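Packaged Food Donations: Frequently Asked Questions
Kirkeson Community Pantry

Which foods does the pantry accept?
We accept sealed, shop-bought food that keeps at room temperature. This includes tins, dried goods, biscuits, sauces and individually wrapped snacks. Home-made food cannot be accepted, nor can anything that has been opened and resealed.

May I donate food with a label in another language?
Yes. Many of the households we serve cook and shop in more than one language, and such items are often requested. Please leave the original packet intact. A member of staff will add an English label giving the contents and any allergens before the item is placed on the shelves.

Do you accept festive and wedding foods?
Yes, provided that each item is sealed in its own packet. Red packets bearing the double-happiness design are welcome throughout the year and are shelved with other snacks. 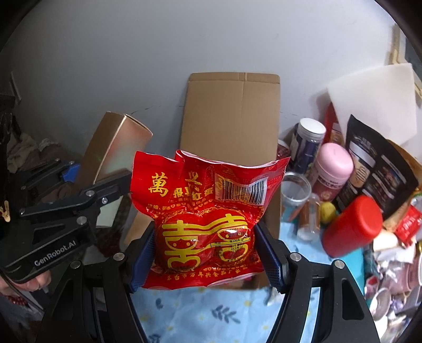

Sealed red packet with double-happiness design, barcode and nutrition table.

What must be visible on the packet?
The ingredients, the date mark and the name of the producer should all be readable. If creases hide part of the print, please do not flatten or press the packet. Staff will check it on arrival.

How should donations be packed?
Use a clean, dry cardboard carton weighing no more than 5 kg when full. Place soft packets above tins and jars. Cartons left empty after sorting are folded and used again.

How much time must remain before the date mark?
At least 30 days. Items with less time remaining are passed to the Saturday lunch service where suitable.

Whom should I contact about a large donation?
Please write to Savita Bansal, Donations Office, before delivering more than 400 items. Questions about allergens and labelling should be addressed to Mansa Agyeman in Room 306.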